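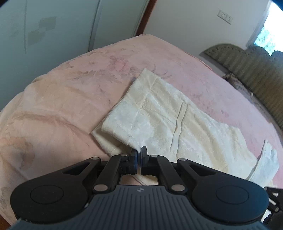

Elsie Rakena wrote in to ask whether the liner has to come off before the cart is folded. It doesn't, as long as it is empty and the drawstring is pulled closed. Follow the steps in 4.2 and leave the liner on its hooks.

## 4. Liner and Daily Use

This section covers the Wamum folding shopping cart, model 458, with the standard liner (part 2246). If you have the insulated liner, fit it the same way but skip 4.3 and use the washing card sewn into the side pocket.

### 4.1 Fitting the liner

1. Stand the cart upright with the handle toward you and press the wheel brake down.
2. Check that the base plate is flat and both side latches have clicked.
3. Lower the liner into the basket, pocket side facing the handle.
4. Hook the two back loops first, then the two front loops.
5. Push the bottom of the liner into all four corners of the base plate.
6. Press the hook-and-loop strap around the crossbar.

**Note:** New liners are stiff and the front loops may not reach. Unhook one back loop, attach both fronts, then go back to the loose one.

**Caution:** Do not load the cart with only the back loops attached. The liner will drop forward at the first curb.

### 4.2 Folding with the liner on

1. Empty the liner, including the pocket.
2. Pull the drawstring closed and tuck the cord inside.
3. Release both side latches.
4. Lift the base plate until it stands at 90 degrees to its open position.
5. Push the front of the basket back toward the handle and fasten the strap.

Keep fingers clear of the side hinges in step 5.

### 4.3 Washing the liner

1. Unhook all four loops and undo the crossbar strap.
2. Slide the stiffener out of the bottom sleeve. It must not go in the machine.
3. Shake the liner out over a trash can or outdoors.
4. Turn it inside out and wash on cold with mild detergent. Light-colored clothes should go in a separate load for the first few washes.
5. Reshape the liner by hand and lay it out to dry. No dryer, no iron.
6. Put the stiffener back once the sleeve is fully dry, printed side down.

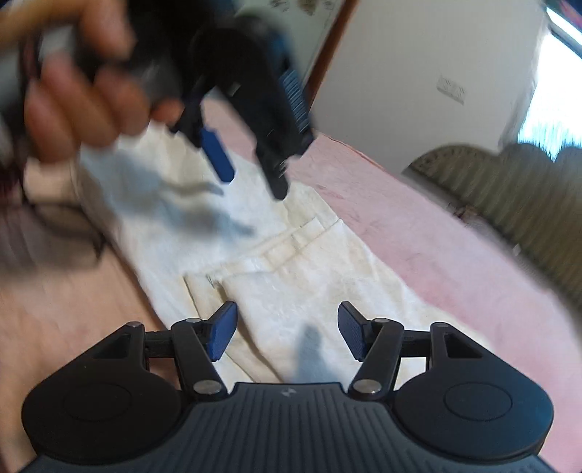 *Figure 4-2. Light-colored garment laid out on pink cloth.*

For milk or meat juice, sponge the spot with cold water first. Bleach will take the coating off the inside and is not covered by the warranty.

### 4.4 Loading

1. Set the brake.
2. Put cans, jars, and bottles in first, against the handle side.
3. Stand cartons and boxes next to them.
4. Put bread, eggs, and soft fruit on top.
5. Close the drawstring before you move off.

If you pack at the register, the standard liner holds 2 full-size paper bags side by side. Do not hang extra bags from the handle — the cart can tip backward when you let go of it.

**Note:** Esther Koech reports that the cart pulls to the left when it is full. Check the left wheel cap first. If it is loose, push it on until it clicks and try again with the cart empty.

### 4.5 Replacement parts

Liners, stiffeners, and wheel caps are sold by the Kerslake store in Poltomville and by mail from Pridport. Give the part number and the color when you order. Hooks are riveted to the basket and cannot be replaced at home.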